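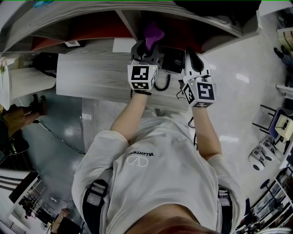
Visiting us: open day questions

Thank you so much for all the kind messages since we put up the notice for our next open day. We've had a lovely pile of questions, many of them the same ones we were asked last time, so we've gathered them here with the fullest answers we can manage. If yours isn't covered, do write to us through the contact form and we'll get back to you (it may take us a day or two when things are busy, so please bear with us).

What is the open day, exactly?

It's an afternoon when we unlock the doors at Palness and let people wander in and see what we do all day. We work on teaching robots to handle ordinary household things, and most of that teaching begins with a person standing at a table with a gripper in each hand, picking things up and putting them down again. It's rather quiet work, a bit like watching someone do a jigsaw, and visitors are often surprised by how long they end up standing there!

When is the next one?

August 2024, with the exact afternoon confirmed in your booking email. We'll hold another in December, when it gets dark early and we put the heaters on, and there will be mince pies.

Do I have to book?

Yes please. We can welcome 80 people over the afternoon, and we let 70 of those places go through the booking page. The rest are kept back for neighbours on the Ojeda side of the road, who put up with our deliveries all year and deserve first refusal.

How much does it cost?

Nothing at all. There's a tin by the door for the tea fund and you're very welcome to ignore it.

What will I see being demonstrated?

The main thing is the hand-held grippers. The person doing the demonstration holds one in each hand, and instead of using their fingers they use the curved fingers of the gripper to reach for whatever is on the table. Each gripper carries a white cube with black marker patterns on its faces, and those patterns let a camera work out where the gripper is and which way it's turned. We record all of this and use the recordings to teach a robot the same movements later on. Each session lasts as long as the task needs, and Emiliano Bravo, who runs the demonstrations, will happily stop between goes and answer whatever you like. He'll also talk about cable routing for as long as you let him.

Can I have a go myself?

You can, and we very much hope you will. There's a practice table set aside for visitors, with its own pair of grippers and a box of soft things to pick up. Most people find the first few tries awfully clumsy, and then something clicks and they don't want to hand the grippers back. We ask for turns of 5 minutes when there's a queue. Please take off big rings and roll up long sleeves before you start.

What are the straps for?

We get this one every single time. The person demonstrating wears black straps over the shoulders, done up with buckles, and newcomers tend to guess it's a back support or a safety harness. They carry part of the recording kit, and they adjust to fit nearly everybody. If you're having a go at the practice table you won't need to wear them unless you'd like to try them on.

Will there be robots moving about?

Only during the short talk, which we call the Takum talk after the project it describes. We'll drive one of our wheeled bases up and down the floor, slowly, with a member of the team beside it throughout. At other times the bases stay parked, and we'd ask you not to lean on them or sit little ones on top, tempting as it is.

Is it suitable for children?

Very much so. Children of every age have come and enjoyed it, often more than the grown-ups. We do ask that under-eights stay with an adult, as there are cables across the floor in places and the floor itself is smooth and shiny, so running isn't a good idea. Sensible shoes all round, please.

I use a wheelchair. Will I be able to get in?

Yes. The entrance is level and so is the whole of the demonstration floor. Let us know when you book and we'll lift the cables out of the way on your route and save you a spot near the front for the talk. If you'd find a quieter time easier, the first half hour is usually very calm.

Can I take photographs?

Of the grippers and the robots, by all means. Please ask before photographing anyone's face, and leave the computer screens out of it.

How do I get there, and where do I park?

The number 2 bus stops at the end of Sermont Lane, and from there it's a gentle walk past the garden centre. Parking is limited and goes quickly, so if you can share a car with a friend we'd be grateful. Bicycles can come right inside the gate.

Can I bring a school group or a club?

We'd love that, though the open day itself gets rather full for it. Send us a message with the size of your group and the ages, and we'll arrange a separate morning for you.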